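4.2 Building and tuning the virtual workshop

Before any motor in our shared workshop was allowed to move near the real shelves, we wanted a simulated room where the two-armed robot could fail as often as it liked. The room took most of May to put together, and it was easily the most enjoyable part of the project. Everything was built on a desktop computer in the corner of the Sernitz workshop, in the evenings, between other people's bandsaw jobs.

We started from the Nakcombe arm model and wrote our own layer on top of it, which we call Pultitum. Pultitum does two things. It loads a room from a plain text list of parts (walls, pipes, shelves, floor), and it changes that list a little on every run. Shelf height, shelf angle, surface color and the starting pose of the base all shift within limits that we set by hand. Our first limits were far too timid. The controller learned one shelf beautifully and was lost as soon as we moved it by the width of a hand. Widening the limits was a one-line edit, and the difference it made had us both standing up from our chairs!

Each training batch held 336 rooms. We would have liked more, but that was what the graphics card could hold with contact checking switched on, and contact checking was the one feature we refused to give up. A gripper that passes through a shelf board teaches the controller terrible habits. After 300 batches the reach error had mostly flattened out, and longer runs gave us little besides a warm room.

The reach itself is split into seven stages, from waking the shoulder joints to backing away from the shelf. Early on we tried to learn all of them in one go. Splitting them up made the log files much easier to read, and it let Ro-un Gil rewrite the approach stage over a weekend without touching anything else. Her version slows the wrist as the fingers come up to the shelf opening and only then begins to close them. It sounds like a small thing, and in the simulator it is a joy to watch.

Figure 2. Simulated shelf reach, with one gripper in front of the purple shelving unit and the other raised.

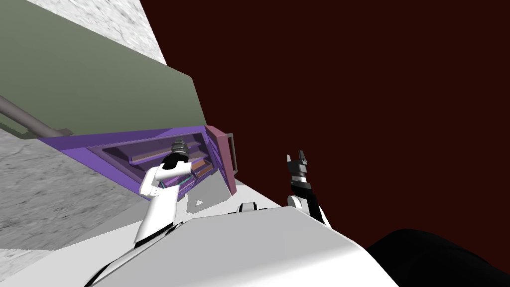
The idle arm turned out to need as much thought as the working one. In our first setup it received no reward of any kind, so it drifted, and a drifting arm drags the balance of the whole body along with it. We added a small penalty for joint speed on whichever arm is not assigned to the shelf, plus a weaker one for straying far from its parking pose. We kept both weights low on purpose, so that the arm can still swing out to steady the body when the other one stretches.

The settings we ended up with borrow a trick from Wang, who shared notes with us on a homemade lathe loader: raise the joint friction in the simulator until the arm looks a bit sluggish, then train there. Controllers trained this way pushed harder at the start of a motion and overshot less at the end. We have not worked out exactly why the overshoot improved, and we would love to hear from other home builders who have tried the same thing. Section 4.3 describes how the friction values were measured on the bench, using a luggage scale and a length of string.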